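4. Quotation behaviour in the short-term hire of access equipment

4.1 Setting and data

The market studied in this section is the hire of powered access equipment – scissor lifts, telescopic booms and trailer-mounted platforms – to small building firms and private householders. Hire periods in this part of the trade are short, commonly a day or a week, and the customer seldom holds an account with the supplier. The price is therefore agreed afresh each time, and the way in which quotations are sought and given has a direct bearing on what is paid.

The data come from enquiries placed through Inano, a comparison service covering the Atonton district. A customer enters the type of machine, the working height and the dates required, and the enquiry is passed to every depot that has agreed to receive it. The records supplied to us cover 745 enquiries. Of these, 473 led to at least one complete quotation, by which we mean a quotation that states the hire rate, the delivery charge and the cost of damage cover. The remainder received either no reply or a reply that could not be compared with others. The analysis below is confined to the 473 unless stated otherwise.

Replies were given by 21 depots. The largest group of depots belongs to Pollock, a regional hire firm, and the others are independent. All names of customers were removed before the records reached us. The coding of the written replies was carried out by Ilaria Mancuso using the scheme set out in Section 3, and a sample was coded a second time by another member of the team.

4.2 What the customer is asked to compare

A hire quotation has several parts, and the parts are not shown in the same way by all suppliers. Some depots give a single figure including carriage. Others give a daily rate and leave delivery and collection to be confirmed by telephone. Damage cover may be added as a percentage of the hire rate, offered as a fixed sum, or waived where the customer can produce a policy of his or her own. Fuel is nearly always charged separately, on return of the machine.
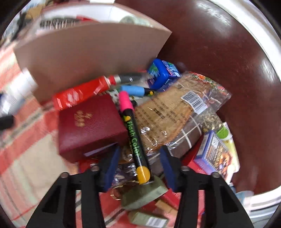 Why do two depots in the same town quote different prices for the same machine? The difference lies mostly in carriage and cover. Once these are taken out, the daily rates offered by neighbouring depots for a machine of the same class are close together, and the order of the suppliers from cheapest to dearest often changes.

This finding has a practical side. A customer who ranks quotations by daily rate alone will, in many cases, choose a supplier whose full charge is higher than that of a rival further down the list. The effect is strongest for one-day hires, where the delivery charge makes up a large share of the total, and weakens as the hire period grows. For hires of a week or more the daily rate becomes a fair guide to the final bill, although cover charged as a percentage continues to disturb the ranking.

Depots were also found to differ in how they treat the weekend. Certain suppliers count Saturday and Sunday as a single charged day when the machine is delivered on the Friday and collected on the Monday. Others charge for each day on site. The written quotation did not always say which rule applied, and in such cases we coded the reply as complete only if the total charge was given.

4.3 Speed of reply

It was expected that depots replying first would quote higher prices, on the view that a customer in a hurry will accept the earliest offer. The records do not bear this out. Early replies were neither dearer nor cheaper than later ones when the full charge was compared. Early replies were, however, more likely to be accepted. Where the first complete quotation arrived within 45 minutes of the enquiry, customers tended to close the enquiry without waiting for the others.

Figure 3. A gripper holding a white squeeze tube above a pile of small packaged goods.

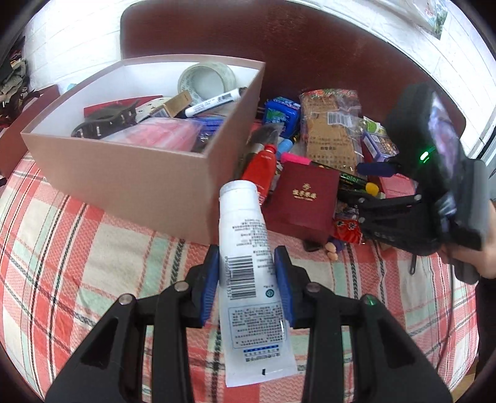

The pattern held for scissor lifts and for booms, and it held for both the Pollock depots and the independents. It was less marked for trailer-mounted platforms, which are towed by the customer and for which the distance to the depot appears to matter more than the speed of the answer. Several customers hiring such platforms gave the length of the drive as the ground for their choice in the comment box provided on the Inano form.

Depot managers to whom these results were shown accepted them readily. Most already held staff back at the counter in the early morning, when builders place their enquiries, and one had begun to use Skinus, a stock system that fills in the carriage charge from the site postcode. The saving in time was said to be small for any single quotation but useful on a busy morning.

4.4 Limits of the evidence

The records show which quotation was accepted on the service, and not the sum finally paid. Charges for late return, cleaning and fuel fall outside the data. It is also possible that customers used a quotation obtained through Inano to bargain with a depot by telephone, in which case the hire would appear in our records as an enquiry with no acceptance. We have no means of measuring how often this took place.

A further limit is that the district contains few very tall buildings, and enquiries for the largest booms were rare. The results should not be carried over to that class of machine, where an operator is often hired together with the platform and the terms are settled by contract. Section 5 takes up the question of operator-included hire using a separate set of records.

Related items
Delivery charges and depot distance in plant hire
Damage cover in short-term equipment contracts
Seasonal demand for trailer-mounted platforms
Operator-included hire: a survey of terms

Contact the editorial office | Copyright the authors, Jun 2, 2023 | Back to top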